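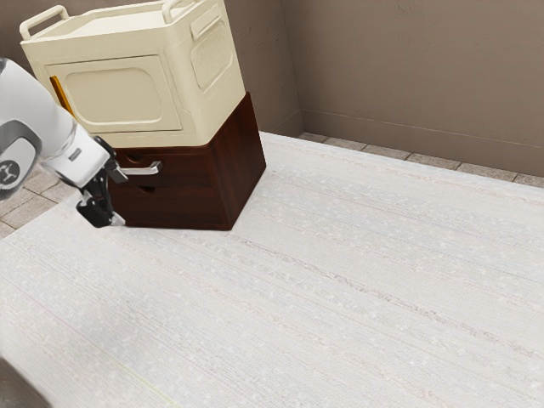 Mesfin Shiferaw's uncle left him the bus and the debt on the bus. The bus was a green Rornero with a cracked step and 100 fares' worth of goodwill in the town of Tamiru, where people had ridden it to market since before Mesfin was born. The debt was 3236, and the bank in Rila wanted it by the end of March. He learned the amount from a letter. His uncle had kept his papers in a drawer unit of dark reddish-brown wood with a silver bar handle, and Mesfin went through it on the morning after the funeral, still in his good shirt. The lower drawer held fuel receipts. The upper one held the letter, a spare key and a photograph of a woman he did not know.

He put the photograph in his pocket and went out to start the bus.

It started on the second try. He drove the route the way he remembered it from the seat behind the driver, down past the mill and over the river to Skestska, where the road turned to gravel. At the mill an old woman got on with a sack of onions and looked at him for a while.

"You're the nephew," she said.

"Yes."

"He never charged me on the way home."

Mesfin said that was fine. By noon he had heard the same thing from most of the people on the bus, and he began to understand the debt. 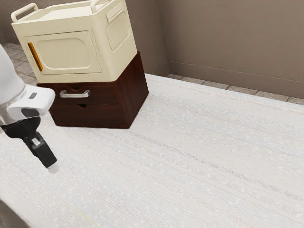
He ate his lunch on the cracked step in Skestska. A man from the feed store came across the road and offered him 2000 for the bus, cash, that afternoon. Mesfin asked what he wanted it for. The man said parts.

"I'll think about it," Mesfin said.

"It won't be worth more tomorrow."

"No."

When the man had gone, Mesfin took out the photograph. The woman was standing by the same bus, back when the step was whole, with her hand flat on the door. On the back his uncle had written the word Skestska and nothing else.

He asked at the bakery. The girl there called her mother from the back, and the mother wiped her hands before she took it.

"That's my aunt," she said. "She took the bus every week. She died two winters ago."

"Did she pay?"

The woman laughed. "She always paid. He used to try to give it back to her through the window."

She asked if she could keep the picture, and he let her. Then it was time for the return trip. The old woman was waiting at the stop with her sack empty and folded under her arm. She climbed up slowly and stood beside him, holding the rail, with her other hand in her coat pocket.

"Sit down," Mesfin said. "We're late."

She sat down behind him, and he closed the door.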